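4. Do the existing rules fit household work?

Most of the good practice written for demonstration data was drafted with a bench in mind. The Starkelow checklist, which we used as our starting point, asks the operator to begin from a fixed pose, keep the object in view throughout, move at a steady pace and discard any take with more than a moment of smear. These are sensible things to ask of someone sorting blocks under a lamp. We doubt that they carry over to a bedroom, and we doubt still more that the people who cite the checklist have tried to follow it there.

We applied it to 349 takes of cloth handling collected in January with hand-held grippers. Two of us (Degefa and Nautiyal) marked each take separately, without seeing the other's sheet. On the rule about blur we disagreed on 202 of them. A rule that two trained markers read differently more often than not is hardly a rule, and the wording offers no help: it gives no limit in pixels, no length of time, and no guidance on whether the fingers or the background should be judged.

Figure 3 shows the difficulty. The gripper itself stays readable in all three views while the room behind it varies a good deal.
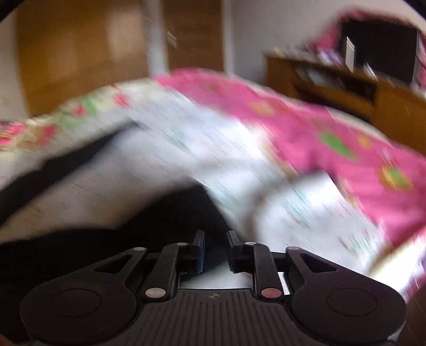
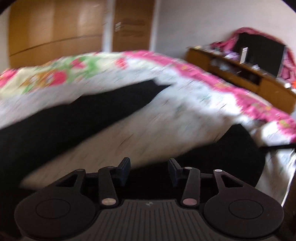
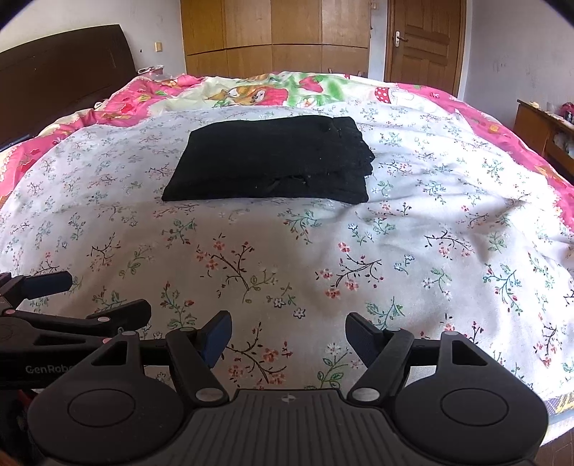

Figure 3. Three views from a bedroom cloth-handling session, each with the fingers open. Motion blur is heavy in the first and second views; in the third, the folded black cloth and the print of the sheet can be made out. Order does not indicate time.

Read strictly, the checklist would throw out the first two views and keep the third. That may be right for training a model to find the edge of a cloth. It is less obviously right for learning how a hand travels between one grasp and the next, and a filter that keeps only the slow moments will favour slow moments. Gebru and Beyene have argued that the loss is small. Their evidence comes from 20 tabletop tasks with rigid parts, and we see no reason to accept it for fabric.

The rule on background is weaker again. It asks for a "plain and uncluttered" setting. Patterned bedding and crowded cabinet tops are what a domestic robot would have to cope with – clearing them away makes the footage tidier and the claim of household use harder to believe.

We would keep the fixed starting pose, drop the background rule, and replace the discard rule with a label recorded for each take.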